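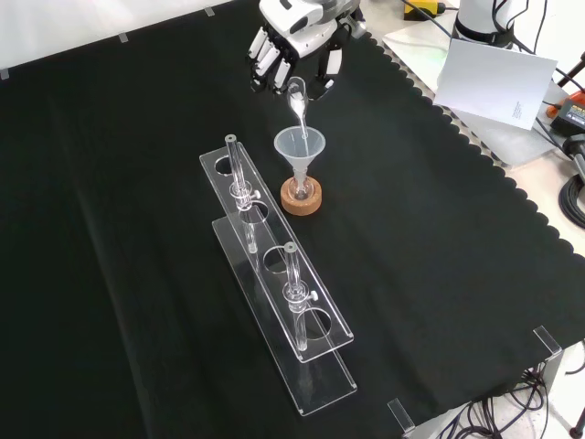 I have become a person with opinions about funnels, and I need somewhere to put them, so settle in. My view after a lot of bench time is that powders are where most people's tidy habits fall apart. Liquids behave. Powders cling, bounce, puff up and find the one dry crease in your sleeve. The thing I look for now is a thin stream going into a wide, see-through bowl, with the stem sitting down in the neck of the flask, and a cork ring under the round bottom so that nothing is rolling anywhere. A small mound in the funnel doesn't bother me at all. It's a big mound that gets you!

Going to do this as a thread. It's mostly about small glassware, cork rings, clear racks and black cloth. If that isn't your thing, mute me until tea time.

First, cork rings. I love them so much. A round-bottomed flask is a lovely object and a complete menace, because it will not stand up. For ages I used a folded towel (don't), then a beaker slightly too small (also don't). My first proper cork ring came from a box of odds and ends at Fololstead and I have never gone back.

What's good about cork: it has a bit of grip, it's quiet, and it doesn't mind being knocked. You put the flask down without that horrible glass-on-hard-thing click that makes everybody in the room look up.

What's bad about cork: it soaks things up and it crumbles at the inside edge when it gets old. If you're brushing brown crumbs off your bench every evening, it's the ring. Get another one, they're cheap.

Size matters more than I thought it would. Too big and the flask sinks until the neck leans. Too small and the whole lot is perched up high like an egg on a napkin ring. You want the bulb partly down in the hole and the neck pointing straight up, and you want that BEFORE the funnel goes in, as a funnel makes everything top heavy.

Right, funnels. Long thin stem for liquids, short fat stem for powders. That's the rule in every book and it's a good rule. But I'll be truthful, loads of us use whatever is clean, and a narrow stem does work with a fine dry powder if you go slowly and stop the moment it backs up.

If it does back up: stop pouring, put the tube down, tap the side of the funnel with one finger. Gently. Wait. Tap again. Please don't go poking down the stem with a wire, I've done it, the wire wins and you end up with a plug you could build a house on.

Plastic or glass funnel? Plastic for me, the frosted sort. You can see enough through it to know how full it is and you won't chip the neck of your flask. The downside is static. On a dry February morning I had powder climbing up the inside of the bowl like it was trying to leave. Wipe it over with a barely damp cloth, let it dry properly, try again.
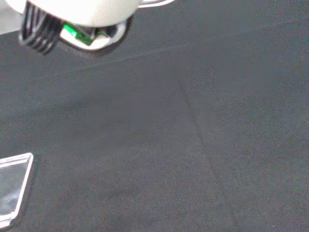
The other fix for static is just patience. Weigh out, cork the tube, go and make a drink somewhere else, come back. I don't know why that helps and I'm not going to pretend I do, but my losses dropped once I stopped rushing.

Speaking of losses. I started writing down what I weighed before pouring and what I'd got in the flask afterwards. Worst one so far: 633 mg in the tube and 14 mg of that stuck to the glass. Doesn't sound like much until it's the stuff you spent all week making.

So now I rinse the tube through the same funnel with a little of whatever solvent is going in next. Two small rinses beat one large one. Do check that your next step is happy with the extra volume though. Mine once wasn't and I had to sit there boiling it off like a lemon.

Black cloth! I get asked about this a lot. Mine has been on the bench for ages and I'd miss it terribly. White powder on a white bench is invisible. White powder on black cloth is a confession. You see every single grain you dropped and you learn very fast.

Clear glass is a bit harder to see against it, I'll admit. You're looking for the shine along the edges more than the glass itself. You get used to it within a day, and good light from above helps loads.

Wash the cloth on its own. I shouldn't need to say that, but I have a grey pillowcase that says otherwise (it was only salt, calm down).

And shake it out into a bin bag, never over the sink, never out of the window. What you do with the bag depends on what you've been pouring. If you're not sure, treat it as the nasty kind and ask whoever runs your waste.

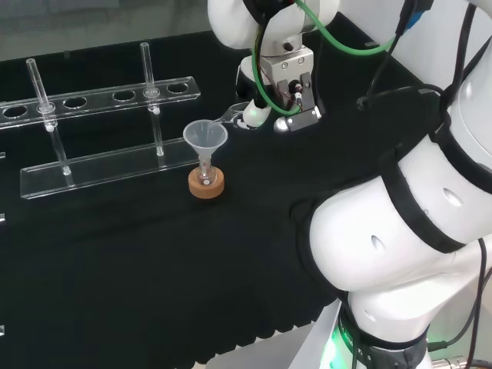 On to racks. I went over to clear acrylic a while back and I'm properly in love. With a solid rack you're always lifting things out to see what's going on lower down. With a clear one you just bend your knees.

Small columns with taps are the best case for it. You can watch the level, you can see a bubble, you can see that you've left a tap a quarter turn open before it's all over the base plate. My old Doležal rack was solid right up to the top and I missed so many drips in that thing.

Leave gaps! Don't fill every hole just because it's there. I like an empty one between tubes so I can get my fingers round a tap without elbowing its neighbour.

Acrylic warnings, please read these. Keep acetone away from it. It goes cloudy and then it cracks, usually round the holes. Alcohol isn't kind to it either over time. Warm water, a drop of washing-up liquid, soft cloth, done. Never the rough side of the sponge, ask me how my Sarkska one ended up looking like a bathroom window.

Where I put things: rack on the left, flask close beside it, and clear space for my pouring hand. If you're left-handed, swap the lot. The point is that you never reach over an open funnel to get at something else.

Someone asked what I'd buy first with not much money. Cork ring, plastic powder funnel, a yard of black cloth. The rack can wait. Pona used to do a decent small ring but I haven't seen them in the shop lately, so if you spot one, shout!

Next thread is going to be stoppers. I've got 8 drafts of it already and they're all too long.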